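Ulamport open day, notes from the robot floor
23 June 2019

Got there late, train from Lisow was packed, so I missed the welcome talk and went straight up to the manipulation group. Glad I did. Best stop of the day by a mile.

Their whole pitch is software. The stack is called Tirus. You record grasps with a hand-held gripper, Tirus works out where the fingers were, and a policy gets trained on that. No teach pendant. Florian Moser gave the tour and he talks fast, so apologies for gaps.

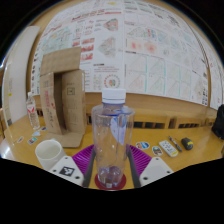

Gripper fingers around the big bottle. Square marker on the left plate.

First thing I asked about was clear plastic. Depth sensors hate it, half the points land on whatever is behind the bottle. Moser's answer: they dropped depth. Color only, wide lens, and the pose comes from tracking the room. Posters help a lot, apparently. Lots of corners to lock on to. A blank wall is way worse.

Data set for the bottle task is 1332 recordings. They threw out 200 more where tracking jumped. There's a little review tool for that, plots the path and flags spikes, one key to keep, one to drop. Ugly, fast, I want it.

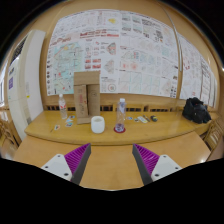
Fingers open, looking across at the table. Bottle on the dark red coaster, cup to the left.

Next was planning, or the lack of it. The policy puts out short chunks of motion and then looks again. Chunk length is the knob they argue over. Too long and it ignores a bottle that moved, too short and the arm jitters. They settled on 5 steps after trying pretty much everything else. Someone behind me asked about collision checks. Seperate layer, plain old code, can veto any chunk. Good. 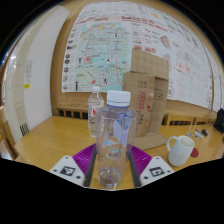 Latency got a long answer too. Image time and finger width come in on different clocks, and for months they were off by four frames without knowing it. Grasps closed early, everyone blamed the network. Fix was a sync step at the start of each session. I have lost weeks to exactly this kind of bug so I wrote the whole thing down.

Also asked how it copes with odd veiwpoints. They mix in steep angles on purpose, otherwise the policy falls over once the wrist tilts.

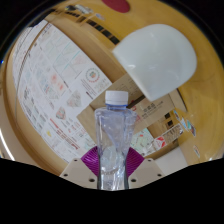

Bottle between the purple pads, table seen at a slant.

Ran out of time for the Sala room next door, which had the mobile base people. They do a second open day in September. Moser said the review tool might be public by then, the sync code maybe later. Will ask again.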